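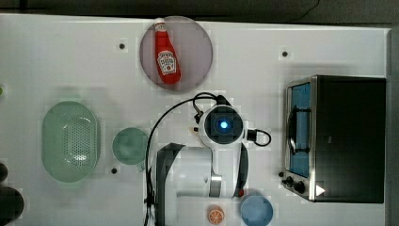 The kitchen tables at the Davness open day

I went to the open day in Davness on 2023-01-05 together with my colleague Toshiko Tanabe. We work for a small shop that sells kitchen goods, and we wanted to see how other people set up a table for trying out household things. The entrance was free but one had to register, and our number was 1,168.

The building is an old print hall, and Nunix rents the ground floor. Wellington Barbosa met us at the door and took 16 visitors in our group. He speaks quickly and I missed some parts, so please forgive me if my report has gaps.

First we saw the storage room, with 29 gray boxes on the shelves. Every box has a paper list on the front, written by hand. Toshiko liked this very much, and she copied the form of the list into her notebook. After that we went to the tables.

The table I liked best was a white one with small holes in the top. The things on it were simple: a pink plate with a ketchup bottle lying on it, a pale green oval colander, a toaster oven. The small green dishes go well with the colander. I have the same kind of colors at home, and I know that such a set looks tidy even when it is not tidy.

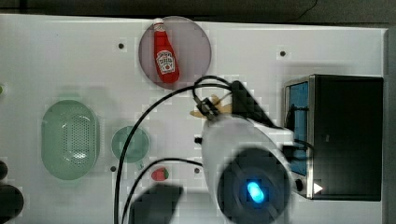

Mr. Barbosa explained that they prefer ordinary things which everybody has in the kitchen. A visitor from Pirzada asked why there were no knives, and he answered that knives are kept in another room on open days. I asked about the strawberry. He told us it belongs to a group of play food, and that the children of the staff chose which fruits to buy. There is also a banana, but I did not see it.

We talked a long time about colors. In our shop the customers always ask for white plates, and I think we should try one shelf with pink and green next to each other. Toshiko does not agree. She thinks that people like it in the shop and then buy the white ones. We will make a test in May.

At the same table I looked also for the small household things, and there was a pale yellow rubber glove. We sell such gloves in packs of seven pairs, and the yellow ones are always finished first.

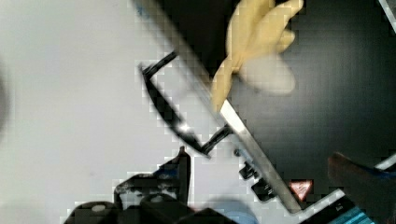 Coffee was served upstairs, with a dry cake from the bakery Rarkirano. We stayed there until four o'clock and spoke with two women who plan a cooking room for a school. They wanted to know where to order shelves, and Toshiko gave them our card.

For those who want to go next time: the bus stops in front of the gate, but the way to the door is on the back side of the building and the sign is small. Bring a warm jacket, the hall has almost no heating.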